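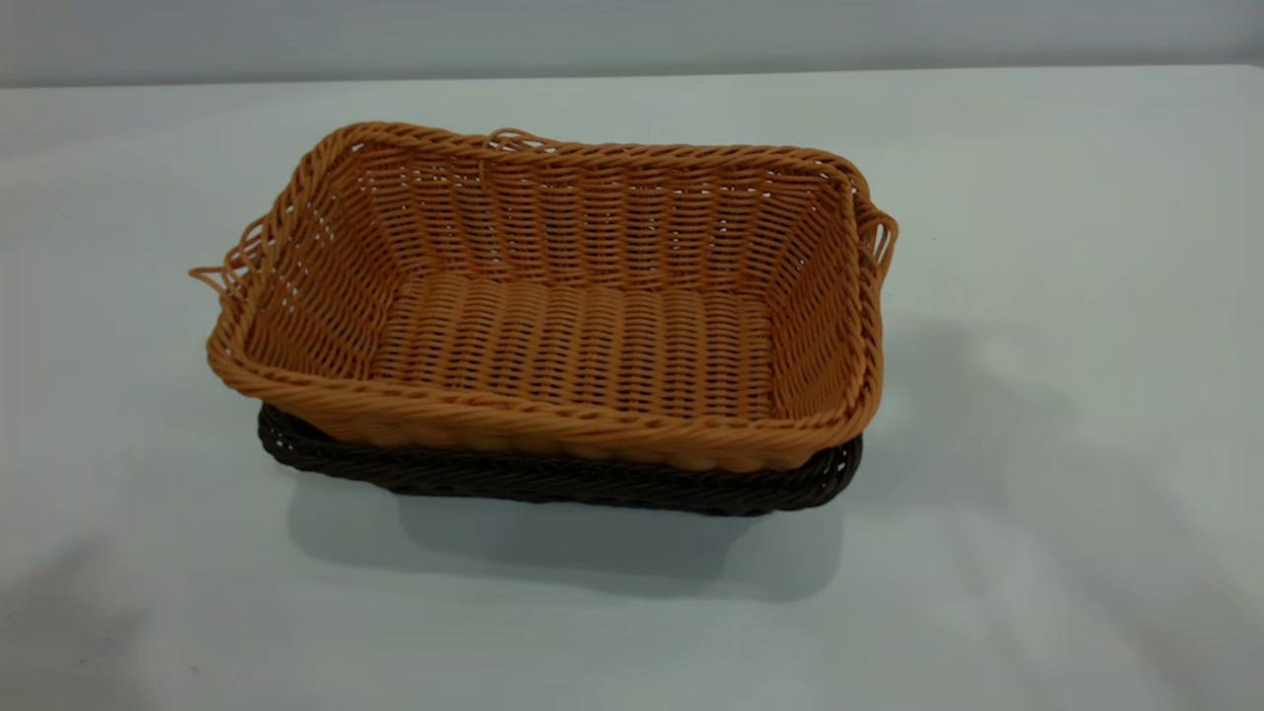

The tan basket and the dark brown one, stacked

Bread goes rubbery in a basket overnight – what am I doing wrong?
Posted by hindine_home, 18 Apr 2026

I started baking in January and I'm hooked! My rolls come out with a nice crackly crust, I put them in a basket on the counter with a towel over them, and by breakfast the crust has gone soft and chewy. Tried a plastic bag too and that was worse. There are only two of us here and a batch is 13 rolls, so we can't just eat them all (we've tried). Any ideas?

Teltar
How long do they cool before you cover them? I give mine a good two hours on a rack, no towel, no nothing. Cover them early and the steam goes right back into the crust. After that I keep out what we'll eat by the next day and freeze the rest – from frozen they take nine minutes in a hot oven and the crust comes back great. My oven runs hot though, so start peeking at five.

geagea_kitchen
paper bag. never plastic

Tenier
Agree on freezing. I'd also leave them in a few minutes longer than you think, with the door cracked open at the end. And don't put them in the fridge, mine went stale faster in there.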